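From: Haruna Sakamoto
To: Okden household list
Date: 23 April 2024
Subject: Re: bamboo bed mats, yes or no?

> Has anyone on here tried one of those bamboo tile mats on a
> regular bed? It gets so hot upstairs and I'm tempted, but I
> can't picture how you make the bed with one. Do you tuck it
> in? And what happens to the sheet? Also still looking for
> ideas on towels, since our linen closet is hopeless.

Yes! I've slept on one for 7 summers now (same mat, bought from Zirkden back when they still had the little store) and I'd never go back. You don't tuck it in at all. It just lies on top of the sheet, and I leave a bit of the sheet showing up by the headboard so the pillows have something soft under them. Mine's the pink flowered one, which my sister says is too much with the tan tiles, but she doesn't have to sleep there.

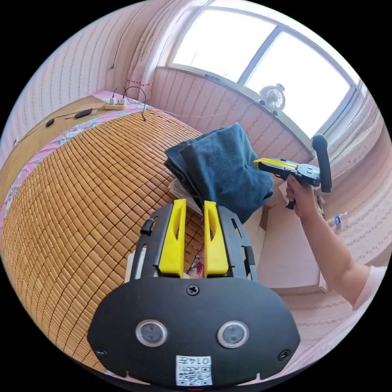

Bamboo mat on the bed, flowered sheet along the top, dark blue towel folded up beside it.

As for towels, I fold them right on the bed. Lengthwise first, then in half and in half again, and the pile stays nice and soft as long as you don't press it down. The big dark ones go at the back of the shelf and anything small goes in front. It took me 25 minutes to do the whole closet in February, and that was with the radio on and a lot of stopping!

One thing on the mat: wipe it with a barely damp cloth and let it air before you put anything back on top. I do mine every 6 days or so in hot weather. And measure your bed first. My first one was 11 inches too long and hung off the end all summer.

Happy to bring mine over if you want to lie on it before you buy.

Haruna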